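Project Bonness: progress report to Adness, September

Prepared by Ivars Lūse

1. Status against plan

Work package two (recovery from failed grasps) is on schedule. Work package three (long instructions) started later than planned. The delay came from the drawer tasks, which had to be collected again after we changed the way episodes are cut into steps. The new cutting rule is now fixed and will not change before the end of the grant.

2. Method

The policy from the last reporting period took a single camera view and a written instruction and produced a short run of arm motions. It did well on one-step tasks and poorly on tasks where an object had to be put somewhere that first had to be opened. The usual failure was an early grasp: the arm picked up the object, carried it to a closed drawer and stopped.

In this period we split the policy into two parts. The upper part, which we call Imex, reads the instruction and the current view and writes out the next step as a short phrase. The lower part, Kao, carries out that phrase and has no access to the full instruction. Both parts are trained on the same demonstrations. Step labels are written by the operator at the time of recording, and a second person checks them before training.

Kao is run for 10 control cycles before Imex is asked again. Shorter intervals made the arm hesitate between two phrases with similar meaning. Longer ones let a missed grasp go uncorrected for too long.

3. Results

The test set for this period has 57 instructions, none of them used in training. Each was attempted once by the single-part policy and once by the two-part policy, from matching start positions. The two-part policy completed more of them, and nearly all of the gain was in instructions involving the drawer. On plain pick-and-place the two policies cannot be told apart with a test set of this size, and we make no claim there.

Of the failures of the two-part policy, 11 were traced to Imex declaring a step finished too early. The typical case is a grasp on the rim of a cup, where the fingers hide most of the object and the upper part has little to go on. The remaining failures were mixed and are listed in the annex by instruction.

4. Scene layout

Test layouts combine small objects (toy food, a block, a cup) with places to put them: a basket, a tub, a plate and the drawer. Objects are moved between attempts according to a printed sheet, so that both policies see the same layout. The sheet was revised once, on a Wednesday midway through testing, and attempts made under the old version were discarded and repeated.

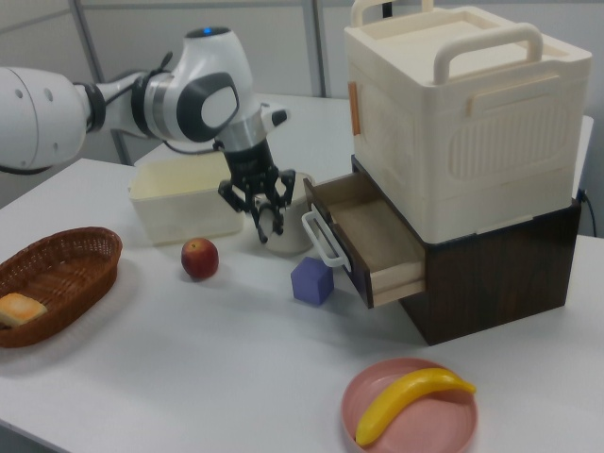
The cabinet is kept on the same side of the table for all attempts. Mirrored layouts were in the original proposal and have been moved to the next period, as they need new demonstrations.

5. Next period

Add the state of the gripper as an input to Imex, to address early step completion.
Collect demonstrations for mirrored layouts.
Repeat the full test set with both changes in place, then with each one alone.

No change to the budget is requested. The spare set of gripper fingers listed under equipment has been ordered and will be charged to the next period.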